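Lockwood compact fridge, two months in

Short version: good little fridge, annoying rack, would buy again.
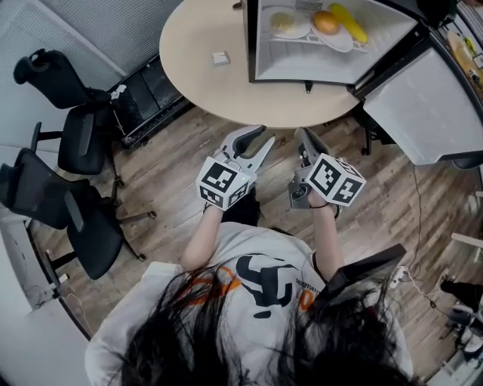
Why I got it

Kitchen is down the hall and I was sick of walking there for a piece of fruit. Wanted something white, small, parks next to the round table and stays out of the way. Looked at the Cakport first, nice but the door swung the wrong way for my corner. Lockwood was on sale at Drorkmont in January so that was that. Paid 377 with delivery. Box was fine, no dents.

Setup

Easy. Peel the tape, let it stand overnight, plug in. Manual is tiny print and mostly warnings. Feet screw in and out, mine needed 2 turns on the left side becuase the floor slopes. Took longer to find the level than to do it.

The rack

My main gripe. It's white wire, looks clean, wipes down ok. But small plates want to slide when you pull one out fast. Two side by side is fine if you're careful. A bun on one, an orange and some corn on the other, that's a normal day for me. Anything with a rim catches on the wires. I ended up getting an Ornosine mat, cut it with kitchen scissors, helps a lot. Take it out when you wipe the rack or crumbs collect under it.

Light

Bright enough. Comes on right away when you open it. No complaints.

Noise

Hums. Louder at 3 a.m. than you'd think, then it clicks off and you forget about it. I wouldnt put it right by a bed. Next to a table, fine.

Cold

Dial goes 1 to 5. On 4 my lettuce froze at the back. On 2 everything's been good, milk lasts like it should. No freezer box worth mentioning, ice cream people look elsewhere.

Cleaning

Damp cloth, done. White shows every coffee drip on the outside, so keep a rag around.

Other stuff

Cord is short. Measure first. Door seal was stiff the first week, better now. The store page has almost 3000 reviews and half of them are about shipping, not much help.

4 out of 5. Would be a 5 with a flat shelf in the box.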